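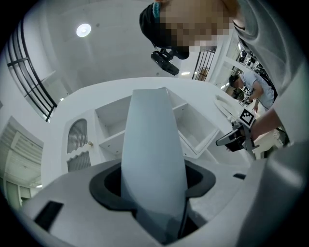
From: Bianca Cârstea
Date: 10 March 2024
Subject: Re: Storage units for the reading room

On the question of whether to keep the Rusu units or buy new ones, I went through the old order and can fill in some of the gaps.

> Does anyone know if we can still get extra shelves for the
> Rusu units? The Atotero catalog doesn't list them anymore.
> Also, what did we pay last time? I'd like to have a number
> before the May meeting.

Atotero stopped carrying the shelves, but Dikix still sells them under part number 3716. They come in packs of 2, pins included. I called on Friday and they had 27 packs left, with no plan to restock.

Last time we paid $300 for the whole order, delivery included. The delivery part was high - they sent a truck for four boxes - so I would pick them up this time.

Two things to check before ordering. The pin holes on the older units are a little narrower, and the new pins have to be tapped in with a mallet. Also, the units by the window were never fixed to the wall. If we add shelves up high, that has to be done first. Fultetti did the wall anchors in the hallway and I still have their number.

I'm against replacing everything. The periodicals can go in boxes until summer, and the atlases need flat storage anyway, so new cubbies won't help there.

If someone can measure the inside depth of the window units, I'll place the order this week.

Bianca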